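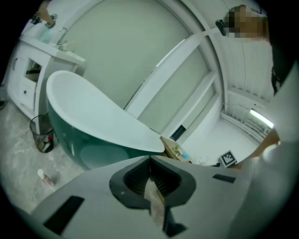

Report on the Visit to the Fendon Food Handler Training and Testing Center
April 2023

Members of the regional training network were invited to an open day at the Fendon center, where certificate courses for kitchen managers and food handlers are taught and where the final examinations are given. Twenty places were offered and all were taken. The visit was hosted by Consuelo Cuervo, director of instruction, and Ilari Huttunen, who is responsible for examinations and records.

Background

The center opened as a single classroom above the Pesonen bakery supply store and moved to its present building when the store needed the space. It serves restaurants, school kitchens, nursing homes and a small number of grocery stores. According to the center's annual summary, 2,810 people completed a course there last year. Most of these were food handlers attending for the first time. Renewals made up the greater part of the remainder, and Ms. Cuervo expects their share to grow as older certificates reach their expiration dates.

Classroom instruction

Visitors sat in on the second half of a manager course. The session dealt with cooling of cooked foods, date marking and the reheating of soups and sauces. The instructor worked from a printed workbook published by Demik and asked the class to fill in a cooling log from a set of sample temperatures. Several members of our party noted that the sample log contained an error which the class was expected to find. It took the class some time to do so, and the discussion that followed was the most useful part of the session.

Courses are held in English and Spanish. A student may attend in one language and sit for the examination in the other, provided the request is made at registration. Workbooks are lent without charge to students who do not wish to buy them, although they may not be written in.

Practice kitchen

The practice kitchen is used for handwashing, thermometer calibration and sanitizer testing. Each student calibrates a thermometer in ice water and records the reading on a card, which is signed by the instructor and kept with the student's file. Mr. Huttunen explained that the cards are not required for certification. They are kept so that employers may ask for them.

The kitchen is small for the size of the classes, and students go in by turns while the others continue with written work. The noise of the dish machine carries into the classroom. The center is aware of this and plans to replace the door.

Examinations

The testing room is kept separate from the teaching area and has its own entrance. Identification is checked at the door, and telephones and bags are placed in lockers. Instructors do not proctor examinations for their own classes. Registration and score reports are handled through Zendia, a records system the center adopted in September. Some scores were delayed during the changeover, and paper copies are still printed and filed.

Questions were raised about candidates who do not pass. A candidate may retake the examination after a waiting period of 2 days and is encouraged to attend a review session first. The review session is free of charge.

Further visits

The Fendon center will receive another group in the fall. Members wishing to attend should write to the network office and state whether they hold a current instructor registration. Copies of the blank cooling log and the calibration card are available from the same office on request.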